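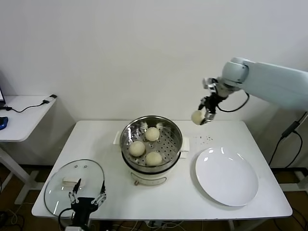 Steamed buns in the steamer, plate alongside.

Visit to Jurčo Mill, Femley

The baking group went to the open day at Jurčo Mill in October. It was the first time the mill had let the public in since the new roller floor was put in, and places were booked through the mill shop. We had a full tour group of 24, mostly our own members, with a few people from the village who had taken the last places.

Getting there

Femley is easy enough to find but the mill is not in it. You go through the village, past the church and the bus shelter, and turn left down a lane marked only with a sign for a farm. The mill's own sign is at the bottom of the lane, by which time you have already had your doubts. Parking was in a field. It had rained the night before and two cars needed a push on the way out, so anyone going next year in a small car should ask to use the hard standing by the weighbridge.

The bus does go to Femley but not down the lane. It is a walk of 20 minutes from the shelter and there is no pavement for the second half.

We signed in at the shop, were given hairnets and overshoes, and had to take off watches and rings. One of our members could not get her ring off and was given tape to cover it. Beards had to be covered too. Phones were left in a tray, which is why there are no pictures of the machinery with this report.

The tour

The tour was meant to take 60 minutes and took 90. It was led by the miller, who has been there since he left school and is the third generation of his family in the building. He began outside at the intake, where the lorries tip. Each load is sampled before it is accepted. A hollow probe is pushed down into the grain in several places and the sample goes to the test room, where they check moisture, protein and what is called the falling number. The falling number tells you whether the grain has started to sprout. A low one gives sticky dough and a gummy loaf. He said that in a wet harvest this is the test that sends lorries home.

The load we saw tipped was accepted. It makes a good deal of noise and dust and we were kept back behind a rail.

From the intake the wheat goes up to the cleaning floor, and so did we, by an iron staircase that is steep and open at the back. Two of the party decided to wait at the bottom and were taken to see the packing line early instead. On the cleaning floor the wheat goes over sieves to take out straw and stones, past magnets for bits of metal, and then through a machine that sorts by shape so that other seeds drop out. There was a bucket of what had been taken out that morning. It held mostly chaff, some wild oats, a few pebbles and a bent washer.

After cleaning, the wheat is damped and left to stand. I had not known this. I had thought dry was best, but the water toughens the bran so that it comes off in large flakes and does not powder into the white flour. How long it stands depends on how hard the wheat is. Soft biscuit wheat needs less than hard bread wheat, and the miller judges it partly by the test results and partly by biting a grain. We were all given a grain from each bin to bite. The difference was plain once you had done both.

The roller floor is the new part. The rollers run in pairs, one faster than the other, so the grain is sheared open as well as squeezed. The first set only cracks it. What comes off is sifted, and then goes to the next set, and so on down the line, with the white flour being drawn off at every stage. The sifters hang from the ceiling on bundles of cane and swing round all together. You feel it through the floor. Talking was impossible so he wrote on a whiteboard and held it up.

The millstones are on the floor below, in the old part of the building, and are used for the wholemeal. There is one pair in use and another laid against the wall waiting to be dressed. Dressing means recutting the grooves with a steel pick, and he showed us how it is done, kneeling on a sack. It is slow work. Stoneground flour comes off the stones slightly warm, and we were allowed to put a hand in the chute.

Last came the packing. The small bags are filled by machine and the 25 kilo sacks are stitched by hand with a thing like a large drill. The two who had not come up the stairs had been allowed to stitch one each.

The test room

This was the part I enjoyed most and could have been longer. It is a small room with a sink, several balances and a domestic oven. A loaf is baked from each blend to the same recipe and cut in half, and the halves are lined up on a shelf with the date and blend written on a card. The miller's daughter runs this side. She told us they had been baking the same white tin loaf as a test for as long as anyone could remember, and had added other tests as customers changed. They now make a pizza base, a flatbread and a steamed bun.

The steamed bun was of special interest to Theerawat Yimyam, who joined our group last year and has been promising us a session on them. He asked about protein. A strong bread flour gives a chewy bun with a skin that wrinkles, and he had been mixing plain flour with cornflour at home to bring it down. She said they mill a soft blend for just this, low in protein and very white, which is sold under the name Ovia. It had gone only to trade customers until this summer and is now in the shop in small bags. He bought four.

They went on to talk about raising agents for some time and I did not follow all of it. What I did write down was this: knead until very smooth, let the shaped buns have their second rise on squares of paper, do not let the lid drip, and when the time is up turn off the heat and leave the lid tilted for a few minutes before taking it off altogether. Lifting it straight away is what makes them collapse. I have had this happen and blamed the yeast.

There was also a question about keeping wholemeal. The answer was that it goes off sooner than white because the oil in the germ turns, that it should be bought in small amounts, and that the freezer is fine. Let it come back to room temperature before you use it.

Tea and the shop

Tea was in the old stables, on trestles, with bread and butter, a seed cake and cheese scones. The scones went quickly. The tea was free but there was a jar for the air ambulance.

The shop sells everything the mill makes and some things it does not. Prices were lower than at the farm shop in town for the strong white and the same for the rye. Sacks are cheaper by weight but you need somewhere dry to keep them, and mice were mentioned. Several of us split a sack of strong white in the car park, which was not a good idea in the wind.

The woman on the till told me 474 people had booked over the whole open day and that they had turned some away. She thought they would do two days next time. The shop keeps its normal hours through the autumn and shuts at noon on 24th December until the new year, so Christmas flour needs to be collected before then. Orders can be left by telephone.

Points for the group

The stairs are a real difficulty for anyone with bad knees, and this should be said when we advertise the trip again.

We were asked whether we would like a bench test afternoon, with our own recipes baked in the test room using two or three of their blends. It would be for a small number only, no more than six. I have put a card on the Trello board for people to add their names. Those who do not use the board can tell me at the next meeting.

Theerawat's steamed bun session will be in the church hall kitchen. Please bring a steamer if you have one, of any kind, and a clean tea towel. Flour will be supplied.

The following were left behind at the mill and I now have them: one brown glove, a reading glasses case with no glasses in it, and a bag of medium oatmeal.

A letter of thanks has been sent.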